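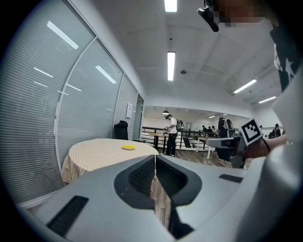

Section 4. Fitting and setting up the roadside unit

4.1 Before you start

The Gredia roadside unit detects large animals close to the carriageway and switches on the warning sign ahead of approaching traffic. A complete site consists of one control box, two or more detector heads and one flashing sign for each direction of travel. This section covers mounting, wiring and first set-up. For choosing the site, see Section 3. For the monthly inspection, see Section 7.

Work on the verge of an open road must be covered by a traffic management plan approved by the road authority. The plan is not supplied with the unit.

CAUTION: Do not fit or open the control box while the supply is live. Isolate at the feeder pillar and lock off.

You will need:
Torque wrench, 10 to 50 Nm
Spirit level
Post clamps (supplied, two per detector head)
Set-up cable, part Prenis C
A laptop with the Akix set-up program, version 3 or later
A second person with a radio, for the walk test

4.2 Mounting the detector heads

1. Check that the post is upright in both directions. A leaning post must be corrected at the base. Do not use the clamps to take up the error.

2. Fit the lower clamp loosely, then the upper clamp. The rubber liner goes between the clamp and the post with the ribbed side inwards.

3. Offer up the detector head with the cable gland at the bottom. Heads fitted upside down will fill with water and are not covered by the warranty.

4. Turn the head until the arrow on the lid points along the verge, parallel to the white edge line. The arrow must not point across the road. A head aimed across the carriageway will be triggered by passing vehicles and the sign will flash without stopping.

5. Tighten the clamp bolts evenly to 16 Nm, upper clamp first.

6. Repeat for the remaining heads. Neighbouring heads should overlap. The greatest permitted distance between two heads on a straight verge is 42 m. On the inside of a bend, use 35 m.

NOTE: Tall grass in front of a head shortens its reach and causes false alarms in wind. Cut back to ankle height for the full length of the detection zone before going on to 4.4. Bushes and low branches must be dealt with by the landowner or with the landowner's written agreement.

4.3 Wiring the control box

1. Confirm that the supply is isolated. Test at the terminals.

2. Bring the detector cables in through the left-hand glands and the sign cables through the right-hand glands. Fit blanking plugs to any gland not in use.

3. Connect each detector cable to its numbered terminal block. Number 1 is the head nearest the control box. Keep to this order even where it is awkward, as the fault log reports by number.

4. Connect the sign cables to the blocks marked A and B. A is the sign seen by traffic on the same side of the road as the box.

5. Connect the earth lead to the stud on the back plate and tighten the nut.

6. Leave a drip loop in every cable below the box.

7. Close the inner cover. Restore the supply. The green lamp should light at once and the amber lamp should flash while the unit checks its heads. When the amber lamp goes out, the check is complete.

If the amber lamp stays on after the check, a head is missing or wired to the wrong block. Isolate again before opening the cover.

Boxes built before January have a red lamp in place of the amber one. The meaning is the same.

4.4 First set-up

1. Plug the set-up cable into the round socket under the box and start Akix on the laptop.

2. Select New site and enter the road number and the post reference. Do not use place names alone. Two of the trial sites were both entered as Işık, and their logs had to be separated by hand.

3. Set the clock. The unit uses it to choose between the day and night settings and does not adjust itself for summer time.

4. Set Sensitivity to Medium. High is intended for sites with small deer and no footpath. On High, the unit will respond to foxes and dogs.

5. Set Hold time to 10 seconds. The sign continues to flash for this time after the last detection. Longer times may be set during the autumn rut, when several animals often cross one after another, but drivers soon stop slowing for a sign that flashes at an empty road.

6. Set Night dimming to On unless the sign stands under street lighting.

7. Select Save to unit, wait for the message Saved, and remove the cable. Refit the socket cap.

CAUTION: Removing the cable before the message appears can leave the unit with no settings. The sign will then stay dark and no fault will be logged.

4.5 Walk test

The walk test must be carried out after first set-up, after any head has been moved, and after a vehicle strike on any post.

1. One person stands where both signs can be seen. The other walks the verge from head 1 to the last head, keeping 2 m from the edge line and facing traffic.

2. The signs should begin to flash within one second of the walker entering the zone and continue until the hold time has run out.

3. Have the walker stand still midway between each pair of heads, wait until the signs go dark, then move off again. A sign that does not restart shows a gap in cover. Return to 4.2, step 6.

4. Repeat on the other verge, where fitted.

5. Enter the result on the site sheet. Both persons sign.

NOTE: The walk test shows that the heads cover the zone. It does not show how the unit will behave with an animal running at speed. Leave logging on for the first two weeks and compare the log with any reports of collisions or carcasses on that length of road.

4.6 Handing over

Leave one copy of the site sheet in the pocket inside the door and send one to the road authority. The sign must remain covered until the authority confirms in writing that it may be brought into use.

Section 4 revised Mar 6, 2019. Prepared by Sibel Karaca, checked by Erhan Erdem. Changes since the last issue: clamp torque in 4.2, lamp colour in 4.3, step 3 of the walk test.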